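Desvio

O relatório tinha de caber em duas páginas e Zulema Toledo já ia na quarta. O modelo da Fasex pedia data, equipamento, descrição do desvio, causa provável e medida. A data estava posta, 2023-02-28. O equipamento também: braço da célula de Lodusbridge, controlador Asadi, pinça de dois dedos. A descrição do desvio não avançava.

Escreveu: «Durante o ciclo 1150, o braço executou a descida com uma força de contacto superior ao limite configurado. O limitador não atuou. A paragem de emergência foi acionada manualmente.»

Apagou «manualmente». Voltou a escrevê-lo. A paragem tinha sido acionada com o cotovelo, porque ela estava de costas para a mesa a assinar a guia de um transportador, e o formulário não previa cotovelos.

O ensaio em si era simples. Pegar na trincha, descer até as cerdas assentarem no tampo, manter a pressão, arrastar, subir. O cliente queria saber quantas passagens uma trincha aguentava antes de perder a forma, e a Testetti, que fazia os ensaios, tinha respondido que aguentaria 3696, número que saía de uma folha de cálculo feita em dezembro por alguém que entretanto mudara de departamento.

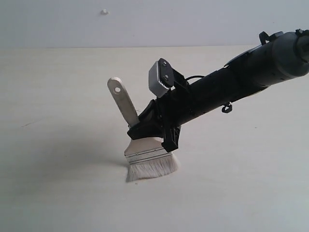 O limite de força estava em 15 newtons. Zulema confirmou-o três vezes: no ecrã, no ficheiro de parâmetros e na cópia de segurança. Nos três sítios o valor era o mesmo. O registo do sensor, porém, mostrava uma linha plana desde o ciclo 1147. Três ciclos completos sem variação, com a trincha a tocar na mesa e a sair dela, e o sensor a declarar sempre a mesma leitura, até à segunda casa decimal.

Um sensor que falha para zero é fácil de apanhar. O controlador desconfia do zero. Este tinha congelado num valor plausível, 4,12, e o controlador, não encontrando motivo de queixa, continuou a descer à procura da força pedida. No ciclo 1150 a descida prolongou-se até o tampo ceder com um estalo. Foi o estalo que a fez recuar contra o botão.

Telefonou para a assistência da Asadi. Atendeu um homem que lhe pediu o número de série e depois ficou calado durante bastante tempo.

— A leitura tem marca temporal?

— Tem. A marca avança. O valor é que não.

— Então, do ponto de vista do controlador, o sensor está vivo.

— Do ponto de vista do controlador, sim.

— Havia alguém dentro da zona?

Zulema olhou para a fita amarela no chão. A secretária onde assinara a guia ficava do lado de dentro da fita por um palmo. Fora arrastada para ali no inverno, por causa do aquecedor.

— Havia — disse.

O homem pediu-lhe que repetisse o movimento a velocidade reduzida, com outra peça, sem contacto com a mesa, e que lhe lesse os valores em voz alta. Ela arrastou primeiro a secretária para o outro lado da fita. Depois fechou a porta da sala, pôs o seletor em manual e ficou com o polegar no comando de habilitação.
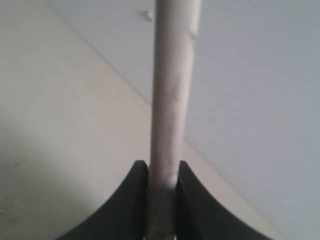 — Quatro vírgula doze — leu. — Quatro vírgula doze. Quatro vírgula doze.

— Largue a habilitação.

Largou. O braço imobilizou-se.

— Agora empurre o cabo do sensor, junto à ficha. Com o corte de energia feito, por favor.

Ela fez o corte, pôs o cadeado, guardou a chave no bolso da bata e empurrou a ficha. Não ouviu nenhum encaixe. Tirou o cadeado, religou e esperou pelo arranque. O ecrã mostrou 0,31, depois 0,28, depois 0,33.

— Está a oscilar — disse.

— É o ruído normal. Quando a ligação se degrada, o módulo repete a última amostra boa com hora nova. Está corrigido na versão seguinte do firmware.

— E quando é que saiu a versão seguinte?

Ouviu-o teclar.

— Em dezembro.

Zulema agradeceu e desligou. No campo da causa provável escreveu: «Perda de sinal mascarada por repetição de amostra. Firmware desatualizado.» No campo da medida: «Atualizar. Acrescentar alarme por ausência de variação. Verificar fichas no início de cada turno.» Passou à linha de baixo e acrescentou: «Posto de trabalho encontrado dentro da zona delimitada. Retirado.»

O formulário perguntava por quem. Preencheu o nome dela e passou ao anexo.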